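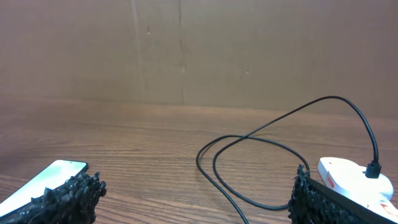

Phone with its screen lit and the white plastic unit, cable plugged in, on the wooden tabletop.

Liklow shared desk group, January 23, 2026

Charging at the table. Proposal to buy 16 more cables from Skarum. H. Sobczak asked what happened to the 6 bought in July. No answer recorded. She doubts more cables will mean fewer dead phones.

Labels. Stundwood room wants names on everything. Tried before, peeled off. Agreed to try again, Sobczak not convinced.

Cost. Quote of 113 dollars thought high. Held over.

Next meeting in the Lowther room.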